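Jodby Countertop Water Filter, six months in

Posted 02/07/2026 by Man-lok Tsang

I'll start with the claim on the box: one cartridge is good for 400 gallons. I don't believe it, and after using this thing every day since it arrived I believe it less.

The Jodby sits next to the faucet and connects to it with a short hose and a diverter. Setup took me a while. The diverter came with several adapter rings, none of them marked, and the leaflet shows a faucet that looks like no faucet I've ever owned. I got a decent seal in the end with plumber's tape out of my own drawer. For $121 I'd expect a roll in the box.

Taste, then. Our water in Dultport is hard and has a swimming pool smell in the morning. With a new cartridge the smell was gone, and I'll give them that. My wife and I poured glasses for each other, filtered and straight from the tap, and we could both tell which was which. By the second month I was guessing. By the third I was wrong as often as right. 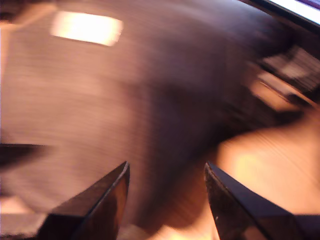
The flow drops off too. A new cartridge fills my big pasta pot in a reasonable time. An old one makes you stand there. The indicator light stayed green through all of this, and I have my doubts that it measures anything other than the calendar. I asked support how it works and got a polite paragraph about "smart monitoring" that didn't answer the question.

Scale is the other thing. The product page has a line about "softer-feeling water." My kettle has the same white crust it had before. Carbon filters don't take out hardness, and I wish the company would say so plainly in the part people read - it's in the small print on the leaflet, under the cleaning instructions.

I had a Lucero pitcher before this. It was slow and took up half a fridge shelf, but the cartridges were cheap and I never had to crawl around looking for a drip. The Jodby has dripped at the diverter twice, both times after I swung the faucet over to the other sink.

Would I buy it again? At half the price, maybe. If your water only smells a bit and you change cartridges well ahead of the light, it does the job. If you want the scale gone, save up for a proper softener. I'm keeping mine until the spare cartridge runs out in May or so, then the pitcher comes back out of the cupboard.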